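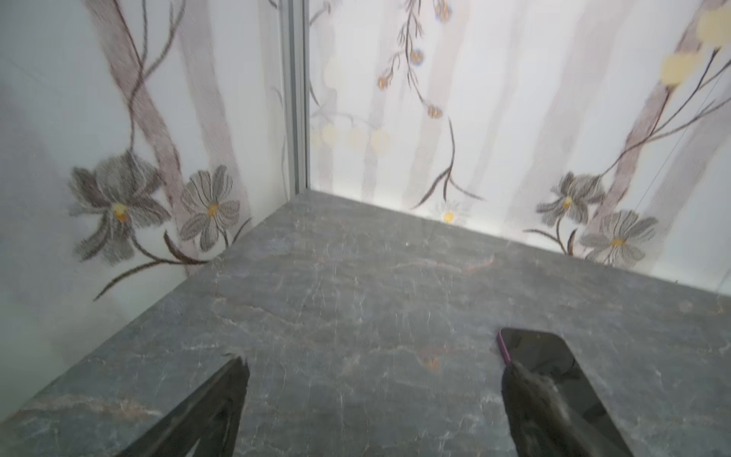
Fig. 1. Phone with a pink edge on gray marble.

The Drawer of Old Phone Cases: What Happens When We're Done With Them
Final project report, Materials and Everyday Life
Staltness College, submitted November

Why I picked this

I have a drawer. My sister has a shoebox. My roommate has a bag on the back of the closet door, and all of these are full of phone cases that fit phones we don't own anymore. When the assignment said to follow one ordinary object from the store to wherever it ends up, I had mine before I got to the bottom of the page!

My question was pretty simple to start with: how long do people use a phone case, and where does it go after that? It got messier as I went along (more on that under problems) and I ended up spending a lot more time on the second half than the first.

What I did

I put together a short survey and sent it to everyone in my dorm, my two lab sections and the hiking club list. I also stood outside the Staltness library with a clipboard at lunchtime for most of a week, which I do not recommend in the wind. In the end I had 127 complete answers. A few people skipped the last page and I left those out.

I also called the recycling center in Grustby and asked if they ever see phone cases. They do. They keep a bin for small plastics that can't go in the regular stream, and the woman on the phone was nice enough to look it up for me: 1,752 cases last year, all dropped off by hand. She said most of them look fine.

The last part was at home with a kitchen scale and my own drawer. I sorted everything by what it was made of, as well as I could tell.

What cases are made of

There are more kinds than I expected. The squishy ones are mostly silicone or TPU, which is short for thermoplastic polyurethane, a rubbery plastic that can be melted and shaped again. The hard ones are usually polycarbonate. Then you have the tough ones with a hard shell outside and a soft liner inside, and those are the worst to recycle because the two layers are often molded together and you can't pull them apart. I tried with a butter knife and bent the knife.

Leather and cork cases nearly always have a plastic frame inside to grip the phone. I didn't know that until I peeled one. My heaviest case was one of the two-layer kind at 80 grams, and it had a metal ring on the back too, so it's three materials in one thing that gets thrown out whole.

Clear cases deserve their own paragraph because so many people complained about them. They turn yellow. TPU reacts to sunlight and heat over time, and skin oil doesn't help. One person wrote "looks like a tooth" in the comment box and I laughed for a good minute. Plenty of people told me yellowing was the whole reason they got a new one, with no crack or tear anywhere.

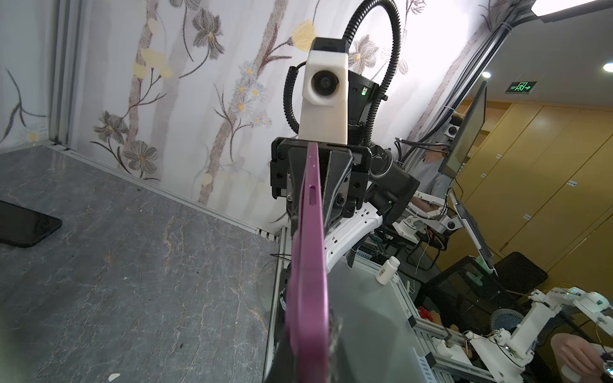 RESULTS AND DISCUSSION

The biggest surprise for me was why people switch. I figured it would be damage, like corners splitting after a bunch of drops. But out of my 127 people, 50 said their last case was still in working shape when they stopped using it. Some had a new phone, and the old case just didn't fit. Others were bored with the color.

The new phone reason is the frustrating one. The phones are almost the same size from year to year, but the camera bump moves over a little or a button changes places, and now the holes don't line up. A friend of mine cut the camera hole bigger with nail scissors and used the same case for another year. It's ugly and I respect it.

Where they go was harder to pin down. The most common answer by far was some version of "it's around here somewhere." People don't like throwing out something that still works, so it goes in a drawer, and then the whole drawer goes in the trash when they move. Giving it away only works if you know somebody with the exact same phone. Hardly anyone had heard of the Grustby bin, even people who grew up a short bus ride from it.

I also asked what color people had. Black and clear were the usual answers, but the people with bright cases liked them more and had a lot more to say. Several told me a loud color makes the phone easier to find in a bag or on a dark couch. I have no way of testing if they keep them longer – I wish I'd asked!

Two take-back programs came up in my reading. Jacquet, a small case maker, lets you mail an old case back in the envelope the new one came in. Flondura sells only one-material cases and grinds up the returns for new ones. Both sound good to me, but I couldn't find out how many cases get sent back, and neither company had answered my email by the time I turned this in.

Problems with the project

My survey leaned heavily on students, and students are broke. I'd guess older people with more money swap cases for different reasons. I also wrote one question badly ("How long do you keep a case?") and half the people thought I meant using it and the other half thought I meant owning it, drawer time included. I threw that question out, which hurt, because it was supposed to be my main one.

If I did this again I would split it into two questions and try it on a few people first. I'd also like to visit the Grustby center in person and sort through a batch by material, if they'd let me.

As for my own drawer, I took everything that doesn't fit my phone to the bin on my last trip over there. I kept the cork one.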